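Conscience clause (health care)

A conscience clause is a provision in law or in an employer's policy that lets a worker decline to take part in a medical service he or she objects to on moral or religious grounds. Such clauses most often cover abortion, sterilization and assisted dying. Some also cover the filling of certain prescriptions.

Scope

Clauses differ in whom they protect. The narrowest apply only to the doctor or nurse who would carry out the procedure. Broader ones reach pharmacists, students in training, and staff who schedule appointments or clean instruments. A few extend to whole institutions, so that a hospital run by a religious body may decline to offer a service at all.
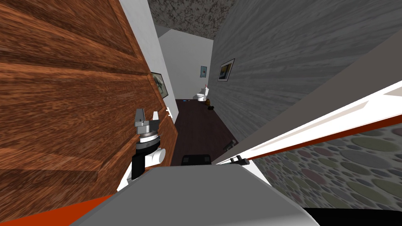
Most clauses do not apply in an emergency. Many also require the worker to give notice in writing, and some require a referral to another provider. The referral rule is the most disputed part, as some objectors regard a referral as a form of taking part.

The Gadberg policy

The Gadberg clinic network adopted a written policy in April after a dispute at its Semo site. Under the policy, staff file an objection with a supervisor, who has 12 days to arrange cover. In its first year 261 employees were asked to state whether they objected to any listed service, and 6 did so. The form was drafted by Rania Saab, a nurse manager — it runs to a single page.

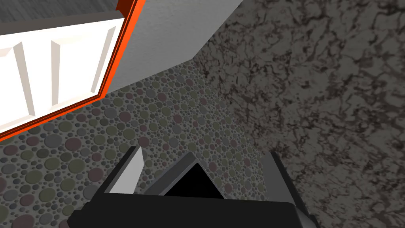 Debate

Supporters hold that no one should lose a job for refusing to act against a deeply held belief. Critics answer that patients in rural areas may have no other provider within 100 miles. The ethicist Mio Sugawara has argued for a middle position, in which individuals may object but institutions may not. Opponents of her view say it would force religious hospitals to close.

See also: Informed consent; Medical ethics; Religious accommodation at work

12 shares
6 comments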